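July
By the Ivstead Kids' Page

Does sugar make kids hyper? Lots of grown-ups say so. I'd want to see some proof first.

Think about where you eat the most sugar. Parties! There are games, friends and loud music. Maybe the party makes you wild and the cake gets blamed.
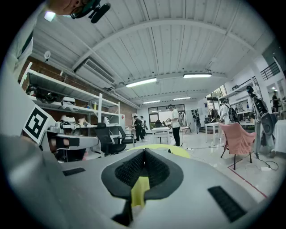

My little brother goes bananas after one cupcake, a reader wrote to us, so it has to be true. Well, one brother isn't a test. In a fair test, some kids get sugar and some get a sweet drink without it, and neither they nor their parents know which. When scientists did tests like that, the kids mostly acted the same.

Be careful with ads, too. "Energy" on a wrapper is there to sell you something.
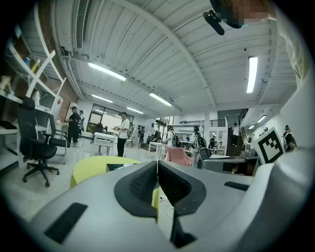 So can I eat all the candy I want?
Sorry, your teeth still care. Sugar feeds the germs that make cavities.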